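My part of the project was looking after the gripper end of the cell. Renata Duda did the code, Kayode Wike did the fixture plate, and I got the screws! We practise on an old desktop tower laid on its side on the slotted table, with the side panel off.

Before every session I go over the gripper with a hex key and check that the brackets haven't worked loose. Then I look at the cable — if it hangs too low it can snag on the case.

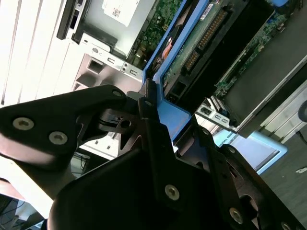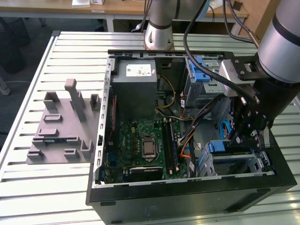 Fig. 2. The gripper and the open computer at our bench in Irska.

By the end of July the log stood at 1,310 moves, and I'd retightened the middle bracket twice (my fault the first time, I'd skipped the threadlock). Next year's group should get a proper torque driver. Edmund Walczak has the spare screws in his drawer.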